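Home | Forums | Procurement | Members | Search

Category: Capital Equipment and Budget Planning
Reading time: 4 minutes

Two-arm manipulation cell: outright purchase or lease for the coming budget round

Flotovcombe_Estates
Our college is preparing its capital submission for the teaching laboratories at Flotovcombe, and the engineering department has requested one two-arm cell with multi-fingered hands. Submissions close at the end of January. The department has obtained a purchase quotation from Lytvynenko and a lease proposal from Plasel. I should be grateful for the views of members who have already taken such equipment through a budget, particularly on the treatment of spare parts and on the length of any lease.

kerkthorpe_labs
We purchased outright at Kerkthorpe and would do so again. The lease we were offered ran to 18 months, with a renewal at the supplier's discretion, and our finance office would not accept that wording. My principal advice is to ask for the hands to be priced as a separate line from the arms. On our quotation they were combined, and we had no means of judging what a replacement finger would cost until we required one.

budgetholder_north
I do not agree that outright purchase should be the starting point. A teaching laboratory has very little idea in its first year which exercises it will keep. We leased, found that most of our sessions were simple table work, and returned the five-fingered hands in favour of parallel grippers at a lower monthly charge. Had we purchased, we should have been left with them.

kerkthorpe_labs
That is a fair point where the exercises are undecided. Ours were settled before we went to tender. Students work at a plain table with a plate and fruit, and the task sheet requires them to plan the grasp for each hand separately. The size of the object matters a good deal to the specification, and I would encourage Flotovcombe to write the intended objects into the tender document. 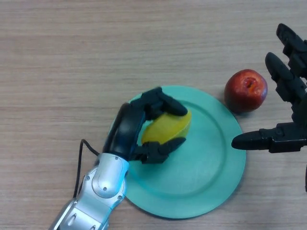 Table exercise: yellow fruit held in the left hand over the plate, with the right hand open beside the apple.

A parallel gripper may well manage an apple. Our syllabus, however, covers finger placement, and for that the department needed jointed fingers. I accept that this will not apply to every college.

Flotovcombe_Estates
Thank you both. The department's draft syllabus does include finger placement, although only in the second term. May I ask what was set aside for consumables and repair?

kerkthorpe_labs
We allowed 20 per cent of the purchase price across the first two years. Cables and fingertips are charged to that line. It has been sufficient, but I would not go lower.

budgetholder_north
I would regard 20 per cent as generous for supervised sessions and inadequate for open access. The two should be budgeted differently. Under our lease, repair was included, but carriage to the supplier was not, and each consignment was invoiced at £338. That charge appeared only in the schedule at the back of the agreement.

tender_desk_b
I write as a purchasing officer with no engineering background. Three matters are regularly omitted from submissions of this kind and then returned by the finance office:

- The table and its fixing. Suppliers quote for arms and hands and assume that a suitable bench exists.
- Staff training. One of our suppliers included training for 2 persons only, and further places were charged.
- Software renewal after the first year.

I would also ask both firms to state in writing how long spare hands will remain available.

budgetholder_north
I support all of that. On the bench, please check the floor loading before the order is placed — we did not, and the installation moved to another room at our own expense.

kerkthorpe_labs
I would add one caution on the lease. Please compare the total paid over the full term with the purchase price, including the repair allowance. In our case the lease was dearer by the end of the second renewal. My colleague above evidently had a better offer than we did.

budgetholder_north
We had the same offer. We simply did not renew twice.

Flotovcombe_Estates
This has been most useful. I shall ask Lytvynenko to separate the hands from the arms, and Plasel to confirm carriage and renewal terms. The submission will go forward with both options costed, and the bench shown as its own line. If any member has a form of words for spare parts availability that a supplier has accepted, I should be glad to receive it.

tender_desk_b
I have a clause that has been accepted by one supplier of arms, though not yet for hands. I will send it by private message this afternoon.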